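Search notebook entries Search

16/10/2026 — Stinasstead bench, left-hand gripper, dropouts again

Picking up from the last page, where somebody wrote "fixed, see firmware" and drew a line under it. I don't think it is fixed and I don't think it was firmware. The left gripper lost tracking again this morning while the right one ran clean.

What the log gives: 261 takes since the update, 40 with at least one gap in the left-hand pose. Before the update the rate looked about as bad to me, but the old logs were trimmed, so I can't prove it. The Rumeo release note says the update "improves recovery." Recovery from what, it doesn't say. As far as I can tell the recovery consists of filling the gap with a straight line between the last good pose and the next good pose. On the plot it looks lovely. It is also made up.

That is the part I want on record as a safety matter and not just a data nuisance. If one of these filled-in stretches goes to the arm on playback, the arm will go in a straight line too, through whatever happens to be in the way. We had that in January with the tray. It went down as operator error and I didn't agree then either.

Things tried today, in order:

Swapped the cable on the left unit. Gaps still there. Put the old cable back.

Wiped the marker and checked that it is stuck down flat. No lifting that I could feel with a fingernail. Gaps still there.

Swapped left and right units between hands. The gaps stayed with the left hand and did not follow the unit. This is the one useful result of the day and it should have been done before anybody touched the firmware.

So if it is the hand and not the hardware, the next thing to look at is what the hand and arm are doing. We work leaning well over the table, and the marker is on the upper face of the gripper, so a forearm or a shoulder only has to come across at the wrong angle. I had the other gripper held up across the table during the pick, watching from that side. From there the marker is in plain view, with the light blue piece down between the jaws.

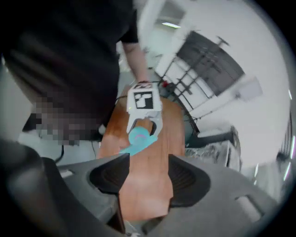 Tjoa read this over at lunch and doesn't buy the blocked-view idea: if a sleeve were covering the marker, the gaps should bunch up at the reach, and in the left-hand logs they are scattered all through the take, some of them during the hold when hardly anything is moving. Tjoa would sooner blame the clock. Two streams drifting apart, then a resync, and the software throws away whatever doesn't line up.

Fair point about the hold. I went back and looked and some of the gaps are there, yes. But a clock problem ought to have followed the unit when I swapped them, unless the software assigns its clock by hand and not by serial number. Which it might. The settings page has a left and a right and doesn't say what either one is tied to. I've written to Brandanstead to ask and don't expect much, going by the last answer, which was to reinstall.

Also not convinced by the gap threshold. It is set to 200 ms. Anything shorter gets filled and is never reported, so the 40 takes are only the ones bad enough to show up. I turned the threshold down for 5 takes as a quick look and every one of them had short gaps, both hands. Small sample, but I don't like it. It may mean the right hand is not clean at all and we have been calling it clean on the strength of a number somebody typed in.

For now, until this is understood:

- no playback on the arm from any take recorded since the update, including ones the software marks as good
- gap filling switched off in recording. The plots will look worse. Leave them looking worse.
- don't delete the bad takes, and don't trim the logs
- if you change a setting, write it in here with the old value next to it

Next session I want the swap test again with the clocks logged raw, then the same pick done standing upright with the arm kept out to the side. If the gaps stay scattered, Tjoa is probably right and I'll cross out the paragraph about sleeves. If they go away I'd still want it repeated by somebody else before it gets called fixed.

Left gripper is tagged and on the shelf. The tag says DO NOT USE ON ARM. Please don't take the tag off because it worked once.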